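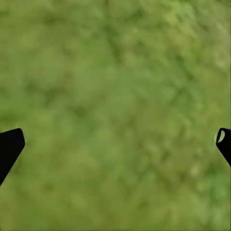 Wrist view in the simulator, gripper open over the green ground texture.

Workshop Tips: Getting a Simulated Gripper to Behave Before You Let It Near Your Bench

A few of you wrote in after my January page on tidying up cables to ask about the software side of my little home setup, so this one is all software. Get a coffee, it runs long.

I do most of my grasp work in simulation now. My planner is a homemade thing called Mutano (don't go looking for it, it's a folder of scripts with a name), and the perception half is called Wannasri. Everything below I learned by getting it wrong at least once, usually late at night.

Look through the wrist camera first

Before you run any planner at all, open the wrist view and just look. Are both fingers there? Are they at about the same height? On mine the left finger shows more of itself than the right one does, and for a while I ignored that kind of thing. Don't! If your two fingers are supposed to be symmetric and one takes up more of the picture, check the camera mount transform. Maybe you offset it on purpose, in which case write that down somewhere. I keep a text file called mounts and it has saved me more evenings than any clever code.

Mask your own fingers

This is the big one. If your segmentation has no idea what the gripper looks like, sooner or later it will offer you your own fingertip as a thing to pick up. I render a mask of the fingers from the joint positions, grow it by 2 pixels all the way around, and throw away anything inside it. The extra margin matters because fingers near the camera can have thin light fringes along their edges, and an edge detector loves those.

Small bright spots on a dark finger deserve the same treatment. There's a pale oval near the tip of my right one, and I couldn't tell you from the picture alone whether it's a reflection or a little opening. Doesn't matter, the mask covers it.

Run the detector on nothing

Point the open gripper at bare ground and ask your detector what it sees. You want an empty list. A mottled green texture is great for this, all those soft olive and yellow patches with no real edges in them, and it's a lot harder on a detector than a flat gray floor. I saved 300 wrist views with nothing in the gap and I run the whole lot every time I change a threshold. It takes less time than refilling my mug.

Nestor Evangelista, who reads this page and is much more patient than I am, suggested I also save the false hits as little crops and look at them all together on one sheet. Best advice I've had all year. The patterns jump right out at you: mine were nearly all in the lighter, yellower areas, so I went after the brightness normalization and left the threshold alone.

Don't trust depth from a blurry background

If your ground comes out soft and smeary up close, a stereo or learned depth estimate will give you a number anyway, and it'll look very sure of itself. In simulation you have the true depth sitting right there, so compare them! I log both and have Mutano refuse any downward move where they disagree by more than the length of a fingertip. On the real arm I swap in a plain height limit, which is crude and works fine.

Planner settings I'd copy onto a sticky note

Start every plan from a named open pose. "Wherever it was last" is not a pose.

Check the gripper width you commanded against the width the simulator reports before you start down.

Give the approach and the final close separate speed limits. Mine shared one for months.

Fix your random seed while debugging, then unfix it before you brag to anyone. I once had a lovely streak going that was one lucky seed, over and over.

Put a timeout on the planner and print a message when it hits. Silent timeouts look exactly like a frozen program.

Saving your runs

My longest log so far has 3,100 steps in it, and I could find anything in it in a minute because every step is stamped with the same three things: pose, gripper width, and the name of the texture that was loaded. That last one sounds silly until you change ground textures halfway through a week and all your results shift.

I used to keep the logs as loose files in one folder. At 1,072 files the file browser on my old laptop gave up, so now it's one folder per change, named after what I changed. "Wider mask." "Slower close." Plain words beat version numbers for me.

Next time I'd like to get into Ernholm, which is my replay viewer and currently crashes if you scroll backward too fast. If you've got a good trick for scrubbing through logs, send it over and I'll put it up with your name on it.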